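Toothpaste dried onto marble – how do I get it off?

Posted by Zanele Le Roux, September 10, 2020

We moved into a flat in Rendstead in June and the bathroom has a grey marble top with a white basin set in it. There are dull patches near the tap where toothpaste was left to dry. I have tried hot water and a cloth. The landlord wants 80 pounds to have it polished and I would like to avoid that.

Kagiso Kekana
Vinegar. Works on everything.

Nobuhle Mofokeng
Please don't use vinegar on marble, it will etch the surface and make it worse. Lay a warm damp cloth over the patch for ten minutes, then wipe with a drop of washing-up liquid and dry it.
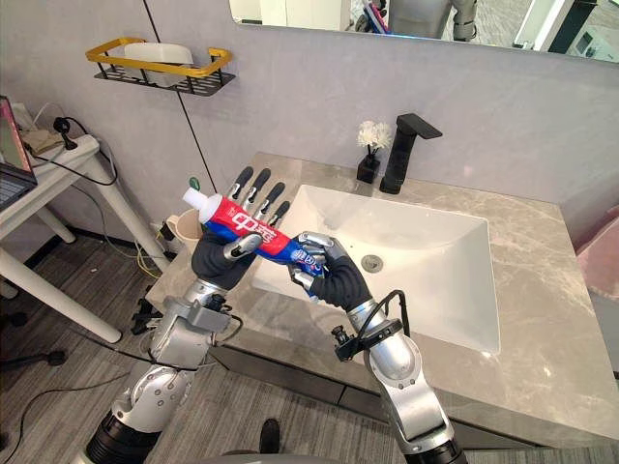
Toothpaste tube over the basin, grey marble top.

If it still looks dull when dry, the polish has gone and cleaning won't bring it back. You can buy marble polishing powder for small areas. Try a corner first.

Sipho Visser
Same trouble in Peslow. We keep the tube in a mug now – no new marks, but the old ones are still there.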